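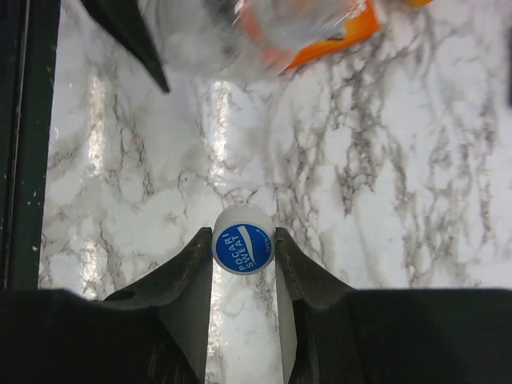 Blog > Work notes > Rules for the bench

When I started in Pirley, the rules for the bottle station fit on one page. Now there are four pages, and I have written most of them, so I should explain what I think is good practice and what is only habit.

The first rule is about the cap. In our procedure a cap is a part with its own place, and the robot must put it down where both the operator and the wrist camera can find it. I took this from the old Tustetti manual, which says "every removed part has an address." The English is strange but the idea is correct. Before we had this rule, we logged a cap as "removed" and the log did not say where it went. In December I read 521 of these log entries, and in 46 of them I could not tell where the cap was at the end.

The second rule is about force. Many people set one grip value for the whole task, and I did it too. A cap is small and stiff, and the body of a thin bottle gives way very easily. So we write two values, one for the cap and one for the body, and the program is not allowed to start if one field is empty. My colleagues at Lavance find this too strict – they use one low value and accept that the cap slips sometimes. I don't agree, but I admit their file is easier to read.
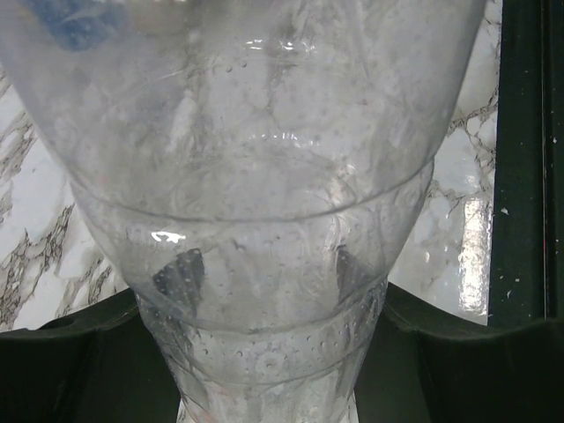
Third, the holding of the bottle. We ask for a support shaped for the part whenever a bottle stands on its neck, because two fingers alone let it turn. The procedure must also say which end is down. You will laugh, but "place bottle in holder" was our complete sentence for a long time, and two operators understood it in two different ways.

The fourth rule is the one I am still not sure about. Bachmann, who audit us, want the bench surface named in every report, also whether it is shiny. At first I thought this was only paperwork. Then I compared sessions on matte and polished surfaces, and the reflections gave the cameras real trouble with clear plastic. I now fill in the field, but I would like a list to choose from. At the moment people write "normal".

The next revision should be up to 37 lines shorter. I have already cut the part about gloves, and I will probably put half of it back.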